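Is That a Real Brick Wall? How to Be a Brick Detective

Grown-ups say a lot of things about bricks. "Bricks are red." "Bricks hold the building up." "Old bricks are better than new ones." You may have nodded along to all of that. Before you nod again, go and look at a wall, because at least two of those three are shaky.

Claim number one: bricks are red

Some are. Plenty aren't. A brick starts out as clay, and clay is mostly made of tiny bits of worn-down rock. If the clay has a lot of iron in it, the brick usually comes out of the oven red or orange. (The oven is called a kiln, and you can say it "kill" or "kiln." People argue about it.) If there is plenty of lime in the clay, the brick can come out yellow or cream. If a brick gets extra hot, or doesn't get much air while it bakes, it can turn dark brown, purple or nearly black.

A brick kiln gets a great deal hotter than the oven in your kitchen. Many bricks bake at close to 2,000 degrees Fahrenheit. Don't try it at home. You couldn't anyway.

So next time somebody tells you to color the wall red, ask which red. Pick any wall with mixed bricks and try to match it with your crayons. One crayon won't do it.
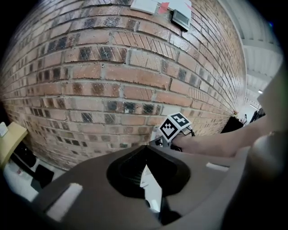
Orange, tan and almost black, all in one indoor wall.

Claim number two: bricks hold the building up

Maybe! It depends on the building. In a lot of old houses the brick walls really do carry the floors and the roof. In many newer ones, a frame made of wood, steel or concrete does the heavy work, and the bricks stand in front of it like a coat. That coat is called a veneer. It keeps the rain off, and some people just like how it looks.

Then there are brick slips, which are thin slices that get stuck on a wall like tiles. From the front they look the same as whole bricks. Can you tell by looking? Often you can't, and anyone who says they can always tell is showing off. The best clue is at a corner or around a window, where you might see how thick the brick is. Even that can fool you, because some slips are made in an L shape to wrap around the corner.

Knocking on the wall doesn't prove much either. It mostly hurts your knuckles.

Claim number three: old bricks are better

Better at what? An old brick that was baked well can last for hundreds of years. An old brick that was baked badly may have crumbled long ago, and then it isn't there for you to look at. We only see the ones that lasted. That makes all old bricks seem tougher than they were, which isn't quite fair to the new ones.

You can't read a brick's age from its color, either. Makers today can give new bricks dark patches, rough faces and scratchy lines so that they look as if they have been around for ages.

The gray stuff

The lines between bricks are mortar. It is made from sand, water and cement or lime, and it goes on soft and then hardens. People say mortar is glue. It does stick bricks together, but it also works like a cushion, filling the bumpy gaps so each brick sits flat on the one below.

A row of bricks is called a course. Look at how the courses are stacked. In many walls, each upright joint sits over the middle of the brick underneath. Build a small wall out of toy blocks that way, then build another with all the joints lined up in straight columns. Push both gently from the side. Which one falls apart first? Try it more than once before you decide. One try could be luck.

Things to check on your next wall

How many colors can you find before you start making up names for them?
Are the dark bricks in a pattern, or scattered?
Do the faces feel smooth or scratchy? (Ask first if it isn't your wall.)
Can you find a half brick? Where did the builder put it?
Does anything hang on the wall, and is it fixed to the brick or to the mortar?

Write down what you saw, and keep it apart from what you guessed. "The wall has black bricks" is something you saw. "The wall is very old" is a guess until you find a date or ask somebody who knows, and you are allowed to ask them how they know.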